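Can a robot arm sort small parts in a shop yet?
Drirker
Sunday, August 10, 2025

I repair lamps in a small shop and every evening I must clear the bench. Is there a machine which can do this for me, or is it too early?

Njoroge Okoth
It depends on what is on your bench. We tried an arm for 3 weeks in December. Boxes were fine. With shiny things it had much trouble, it closed the fingers beside the part and went up with nothing. Matte parts in a tray, always the same place, I would say yes. A mixed bench, not yet. Please ask the seller to show it with your own parts before you pay.

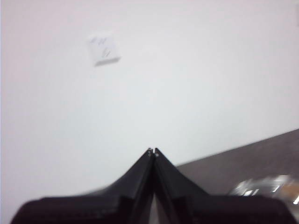
Fingertips nearly closed, a shiny object at right on the gray surface

Gamer
no. buy a brush and a bin

Nyanda
I agree with Njoroge about the tray. Ours needed 5 days only to learn the positions, and each time we moved the table we did it again.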